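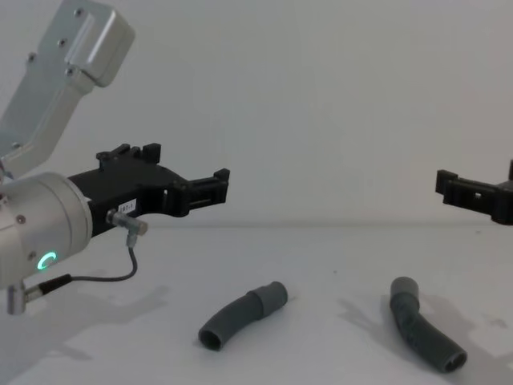
I want to stick up for the paper instruction manual, and I know how that makes me sound. I'm the person with a kitchen drawer so full of them that it only opens halfway, and you have to stick your hand in and press down on the coffee grinder booklet to get at anything. I'm fine with that.

What set me off was a dehumidifier. We bought a Hukside for the basement in February and it came with a card. One card, with a drawing of a plug on the front and a square code on the back. I scanned the code and it took me to a page asking for my email, and then to another page asking which of the 60 models I owned (the model number is on the bottom, under the tank, which was full by then). When I finally got the manual open on my phone it was a PDF of 164 pages in I don't know how many languages, and I was pinching and dragging around with one thumb while holding a flashlight in my teeth. All I wanted to know was what the blinking drop meant!

Compare that with my mother-in-law's sewing machine. It's a Gustevow, older than I am, and the booklet lives in the lid. It has a coffee ring on the cover and her handwriting all through it. Next to the part about tension she wrote "NO - go to 4 for denim" and she was right, I've tried it both ways. You can't get that from a link. I've learned more about how that woman thinks from her margins than from a lot of Thanksgiving dinners.

My friend Nhi Trình thinks I'm being silly about this. She threw hers out years ago, all of them, and she says she can find anything online faster than I can get my drawer open. Okay, sometimes she can. But last summer she needed the winding instructions for a Van Loon wall clock, and what she found was a forum thread with 2,599 replies, and the answer people kept pointing back to was a dead link. I'm pretty sure the folks who bought that clock new just had a little folded sheet.

And I do get the other side. Paper costs money, it's heavy, most people toss it with the box. Companies fix mistakes online and they can't fix a booklet that's already in my drawer. Grerkier, who made our oven, will at least mail you a printed copy if you call and ask, and I did call, and it came in a plain envelope with a nice note. More of that, please. Put a checkbox on the order page. Charge me a couple of bucks, I'd pay it.

What I'd really like is for the short version to come in the box no matter what - the lights, the filter, how to turn the thing off when it's screaming at you. Two pages, decent type, one language I picked when I ordered. Stick the other 162 online for whoever wants them.

The blinking drop meant the tank was full, by the way.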